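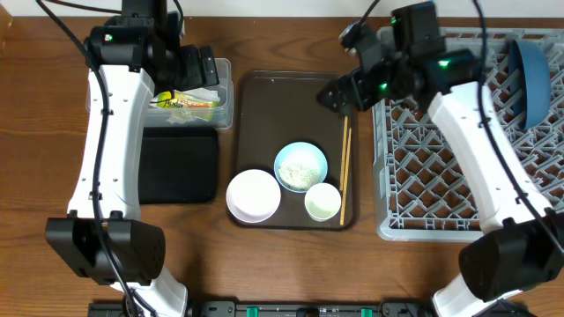

Figure 1. The one-person meal setting on its tray, with bowls and chopsticks.

Clearing the Table: Food Left on Trays in a Shared Dining Room
Project report, 22 August 2020

1. Background
Our group looked at what happens to a meal setting after the meal. The work was done for the Tusten residence hall, where diners carry their own trays to a side table and clear them there. Staff wanted to know whether the order of clearing made a difference to how much grain went down the sink.

2. Method
We logged 796 trays over 6 weeks. Each setting was a brown tray with bowls and a pair of chopsticks. Diners in the first half cleared in any order they liked. In the second half a card on the table asked them to deal with the bowl of grain first, then drinks and soup, then the chopsticks – the tray itself went last. Anything still in a bowl was scraped into a tub and weighed.

3. Results
The total scraped was 2,427 grams, and nearly all of it was rice or mixed grain. Only 196 trays came back with no food on them. The card changed the order people used but had a small effect on the weight. Chopsticks were the item most often left behind on the tray.
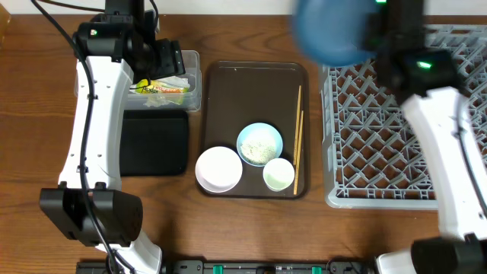
Fajardo read the draft and wrote back that the order matters less than the bowl: grain dries onto the sides within minutes, so a splash of water before stacking would save more work than any card.

We did not test this. A second round in December could use the same trays with a water jug on the side table. The scraping tub should also be wider – ours spilled twice and those trays were dropped from the count.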